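Tapia Street Garden Club, minutes, 2019-10-29

I'm taking notes again, so you get my version! We started late (my fault, I had the key) and the August minutes were approved with one fix: the hose is 40 feet long, and I had written 37.

Damián Varela went over the water bill, $548, and we all groaned. He thinks the drip line by the beans has been leaking for months. He'll dig it up before the ground freezes, and I said I'd help if somebody brings coffee.
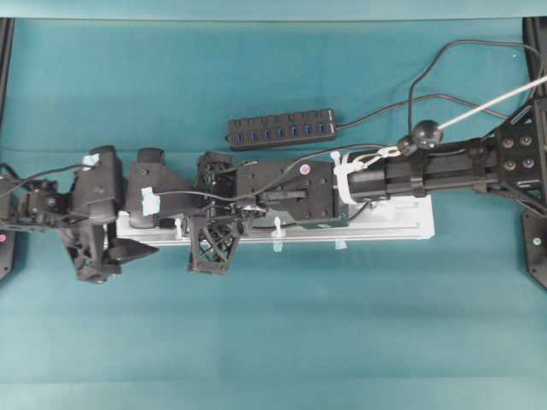
Then bulbs, which took forever. Korkska has the better price on garlic and tulips but Hidier delivers, and none of us has a truck right now. We voted for Hidier, eight to three. I was one of the three, and I'm still a little sore about it.

Plot fees stay the same next year. The waiting list moves to the shed door so people can quit calling me at dinner.

Still open: the compost smell, the gate latch, who has the good wheelbarrow.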